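Teaching a two-finger gripper to peel soft fruit: comparison of hand guiding and remote control

Project report, Branness Laboratory
Laiba Bhutto and Kausar Magsi
2021-03-12

1. Aim

The project set out to compare two ways of giving a robot arm demonstrations of a task that involves a soft object. In the first, the operator holds the arm and moves it through the task (hand guiding). In the second, the operator moves a smaller leader arm and the robot follows (remote control). The task was peeling a banana. It was picked over the peg and drawer tasks used in earlier student projects in the laboratory because the object changes shape while it is being handled, and the operator has to respond to that.

The work began in September. The first part was spent on the leader arm, which had to be rebuilt after the elbow joint was found to have too much play. That work is covered in Appendix A and is not repeated in this report.

2. Equipment

The arm is a Grosholm six-axis model with a two-finger gripper. A small camera is mounted at the wrist and looks along the fingers. Recording was done with Kakakhel, the laboratory's own logging program, which stores joint angles, gripper opening and wrist images against a common clock. The leader arm was built from a Preltix kit. Its trigger sets the gripper opening directly, with no force feedback to the operator.

3. Method

Both authors acted as operators. Each practised until three peels in a row could be completed, after which recording started. An episode began with the banana lying on the work surface and the arm in its rest position. It ended when the operator judged that the peel was open far enough for the fruit to be lifted clear, or when the fruit was dropped or crushed. Failed episodes were kept but marked.

Sixteen episodes were recorded by hand guiding and sixteen by remote control. The longest episode ran to 1732 time steps. Bananas were bought in one batch per session and the ripest were left out, as the peel tended to tear near the stem.

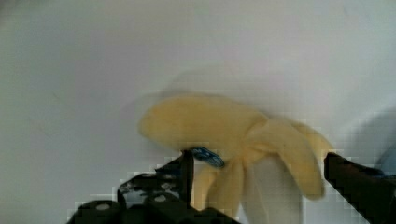 Gripper opening was the hardest quantity to demonstrate well. In hand guiding, the operator's hands are both on the arm, so the gripper was worked by a foot pedal with two settings. This gave clean, repeatable closing but no way of easing off once the peel had started to give. With the leader arm the opening could be varied throughout, and both operators used this freely, mostly to loosen the grip slightly before changing direction.

4. Results

Seven of the hand-guided episodes ended in failure, against four by remote control. In five of the seven the fruit was crushed at the first grasp. The remote control failures were of a different type: the fingers closed beside the stem and the fruit rolled away. Magsi had fewer of these than Bhutto, probably through having spent longer on the leader arm during the rebuild.

Hand-guided paths were smoother. The joint records show little jitter, and the pull along the peel follows a steady curve. The remote control records contain short pauses, usually just before contact, where the operator was checking the side view. We tried trimming these pauses automatically with a threshold on joint speed. It removed some of the slow, deliberate closing movements as well, so the trimmed set was not used.

The wrist images from the two methods also differ. During hand guiding the operator's fingers and sleeve came into view in several episodes, which makes those images less useful for training, given that no hands are present when the robot runs alone. Motion blur was found in both sets and was worst during the pull. A shorter exposure reduced it but left the images too dark under the laboratory lights - an extra lamp was tried and cast a hard shadow of the gripper, so the original setting was kept.

5. Training

A small network was trained on the successful remote control episodes only. It was given the current wrist image and joint angles and asked for the next set of joint angles and the gripper opening. In 10 trials it reached the stem and closed on it six times. It completed a peel once. In the remaining grasps the pull began before the fingers were fully closed, and the peel slipped out.

6. Further work

The next batch should be recorded by remote control with a side camera added to the log, as the operators relied on a view that the network never received. A pedal with continuous travel has been ordered for hand guiding and the comparison of gripper control should be repeated once it is fitted. The files and calibration sheets are on the Branness shared drive under the project name.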